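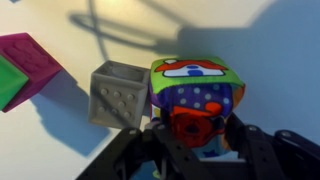

Setting Up a Label Template for Small Storage Bins

Applies to Cumus Label 6 and later. Last revised 14 August 2021 by Nikola Perić.

Before you start, install the printer driver and load a roll of 28 mm tape. Narrower rolls work, but the second line of text will be clipped.

1. Open File > New Template and choose Continuous Tape.

2. Set the width to 28 mm and the length to 75 mm. Leave Auto Length off. If it is on, each label is trimmed to its text and a row of bins will end up with labels of different sizes.

3. Set all four margins to 2 mm. The printer cannot print closer to the edge than this, and smaller values are ignored without a warning.

4. Insert two text fields. Name the upper one ITEM and the lower one CODE. Field names are case sensitive and must match the column headings in your spreadsheet.

5. Set ITEM to bold and turn on Shrink to Fit. Leave CODE at a fixed size so that codes line up from one bin to the next.

6. Go to Data > Connect and select the spreadsheet. Save it as CSV first. Leading zeros are dropped if the CODE column is stored as a number, so format that column as text before you export.

7. Print one label and measure it. If the length is off by more than the width of the cut line, run Tools > Feed Calibration and print again.

Clean the bin face with alcohol and let it dry before applying the label. Textured bins need the strong adhesive tape.

Known problem: after a driver update the margins may go back to the default. Reopen the template, repeat step 3 and save.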